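Prüfbericht: Wechselfingersatz Ernard für elektrische Parallelgreifer

Werkstattbereich Automatisierung, Standort Ukville
Stand: 28. Oktober 2021

Der Hersteller Ernard bietet seit Februar einen Satz Wechselfinger für kleine elektrische Parallelgreifer an. Der Werkstattbereich hat den Satz an der Handhabungszelle in Ukville montiert, eingerichtet und über 3.000 Greifzyklen betrieben. Bewertet wurden Montage, Einrichtaufwand, Wiederholbarkeit nach einem Fingerwechsel und Pflege. Der Satz wurde zum regulären Preis von 279 Euro beschafft.

Lieferumfang und Dokumentation

Geliefert werden ein Fingerpaar, die zugehörigen Schrauben, zwei Passstifte und eine Einstelllehre. Die Montageanleitung liegt gedruckt bei und ist in deutscher Sprache verständlich abgefasst. Zu bemängeln ist, dass das Anzugsmoment der Befestigungsschrauben nur in einer Fußnote genannt wird. Ein Maßblatt mit den Abständen zwischen Fingerspitze und Flansch fehlt im Karton und musste beim Vertrieb Stusutside angefordert werden.

Montage

Vor dem Wechsel ist die Zelle stillzusetzen und gegen Wiedereinschalten zu sichern. Die alten Finger werden bei geöffnetem Greifer gelöst, die Auflageflächen mit einem fusselfreien Tuch gereinigt. Die Passstifte saßen beim Prüfmuster stramm, ließen sich jedoch von Hand ansetzen. Der erste Umbau dauerte 50 Minuten einschließlich Reinigung und Sichtprüfung; für geübtes Personal ist mit deutlich weniger zu rechnen.

Einrichtung

Nach dem Anschrauben wird der Greifer im Einrichtbetrieb langsam geschlossen und der Spalt zwischen den Innenkanten über die gesamte Höhe mit der Lehre geprüft. Ein keilförmiger Spalt deutet auf Schmutz unter einer Auflagefläche hin. In diesem Fall sind beide Finger nochmals abzunehmen; ein Ausgleich über die Schrauben ist unzulässig. Anschließend werden Nullpunkt und Öffnungsweite in der Steuerung neu gesetzt und der Werkzeugmittelpunkt angepasst.

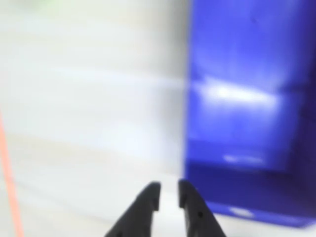 Schwarze Greiferfinger mit offenem Spalt, rechts daneben ein blaues Objekt.

Besondere Aufmerksamkeit verdient die Kontur der Finger. Die Außenkanten laufen zur Spitze hin schräg zusammen, was den Zugang zwischen eng stehenden Teilen erleichtert. Die kleine rechteckige Aussparung an der Innenkante, knapp unterhalb der Spitze, ist beim Einrichten zu berücksichtigen: Der Greifpunkt muss so gewählt werden, dass schmale Werkstücke nicht an der Stufe anliegen. Im Probebetrieb führte eine zu tief angesetzte Greifhöhe wiederholt zu verkippten Teilen. Nach Korrektur der Anfahrhöhe trat der Fehler nicht mehr auf.

Beim seitlichen Anfahren an größere Gegenstände ist der Abstand der Außenkante gesondert zu prüfen. Die Finger verbreitern sich nach hinten, sodass eine Freigängigkeit an der Spitze allein keine Aussage über den restlichen Finger zulässt. Der Werkstattbereich empfiehlt, die Störkontur in der Steuerung vollständig zu hinterlegen und jede neue Position zunächst im Schrittbetrieb anzufahren.

Betrieb und Pflege

Im Dauerversuch wurde mit 70 Prozent der zulässigen Greifkraft gearbeitet. Ein messbarer Verschleiß an den Spitzen war nach Abschluss nicht festzustellen. In den Aussparungen sammelte sich Abrieb, der mit einem weichen Pinsel zu entfernen ist. Lösemittel schließt der Hersteller aus. Der Sitz der Schrauben wurde nach der ersten Schicht kontrolliert; eine Schraube musste nachgezogen werden.

Verglichen wurde der Satz mit dem bisher eingesetzten Fingerpaar von Chornovol. Dieses ist günstiger und schneller montiert, erforderte nach jedem Wechsel aber ein vollständiges Nachteachen der Ablagepositionen. Mit den Passstiften des Ernard-Satzes genügte in den meisten Fällen eine Kontrollfahrt.

Bewertung

Montage: gut
Einrichtung: gut
Wiederholbarkeit: sehr gut
Dokumentation: ausreichend
Preis: befriedigend

Der Satz wird für Zellen mit häufigem Fingerwechsel zur Beschaffung empfohlen. Für Anlagen mit gleichbleibendem Teilespektrum reicht die vorhandene Ausstattung aus. Das Maßblatt ist bei der Bestellung ausdrücklich mit anzufordern.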